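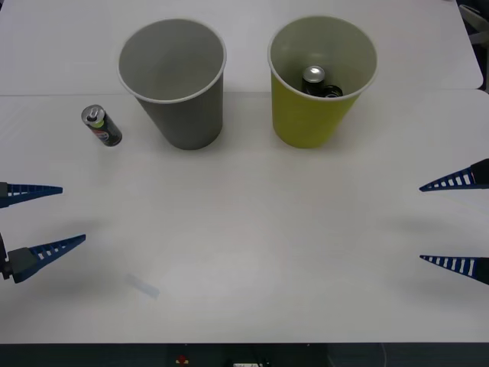

Can sorting station, bench 2

6/20/21

Ran the sorting cell with Engelbert Berchtold in the morning. Trotach controller, Orner arm settings left as they were in February. Dark cans go in the yellow cup, gray cup kept free for rejects.

Shift log so far: 144 cans picked, 103 placed with no one stepping in. The rest needed a hand or a restart. Most of the trouble is with cans set down too close to the left edge.

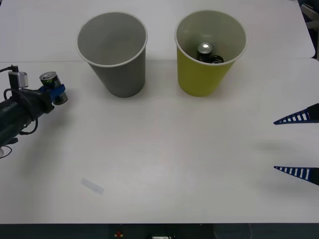

Left arm holding a can sideways, two in the yellow cup, gray cup empty.

Talked with Brayden Sandhu about the staffing side. Sorting used to take two people for the full shift. Now one person sets out cans and clears stops, and the other goes over to packing at Peta. Engelbert likes the change – less reaching, his shoulder is better. Brayden doesn't. He says watching for stops is more tiring than sorting was, and I think he has a point. Swap the roles at the half shift from now on.

To do: tape a line for the left edge limit. Ask Lo for 8 more yellow cups. Write up how to clear a stop – right now only Engelbert knows the order.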